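An Open Day at the Driralby Workshop

It was my pleasure in May to attend the open day held by the robotics workshop at Driralby, to which readers of this blog had kindly drawn my attention. The invitation promised a full programme on household tasks for robot arms, and I am glad to report that the programme was followed closely.

Visitors were received at the side entrance and divided into parties of 12. Our party was taken first to the lecture room, where the staff set out the purpose of the project, known as Clultby. Its aim is to teach an arm to open the doors of ordinary buildings. The speaker remarked that doors receive far less attention than cups and boxes, although a machine that cannot pass from one room to the next is of limited use to anyone.

Most of the practice is carried out in simulation. The team has prepared 32 doors, which differ in colour, in the height of the handle and in the weight of the leaf. A door may be tried many times over without wear to the hinges, and a failed attempt costs only the time taken to begin again. The handles were the subject of much discussion. Levers, we were told, are easier than round knobs, but the arm must still judge where to place its fingers and how far to turn.

After tea we moved to the demonstration room, where six of the simulated doors were to be shown on a large screen. I had taken a seat near the back — a mistake, as the sound did not carry well — and moved forward at the interval. The dark door with the orange lever was the one I had most wished to see, having read of it in the printed notes.
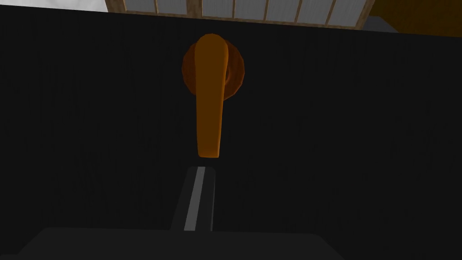
Hjaltadóttir asked whether a policy trained on drawn doors would cope with a real one that sticks in wet weather, and added that the doors at Flistberg would be a fair test for any machine. The staff replied that stiffness is varied during training, and that trials on two real doors are planned for the autumn.

The remaining time was given over to questions on cost and safety, which were answered with patience. Copies of the notes were available at the desk on leaving. The workshop intends to hold a further open day once the trials have been completed, and I shall publish the arrangements on this page when they are received.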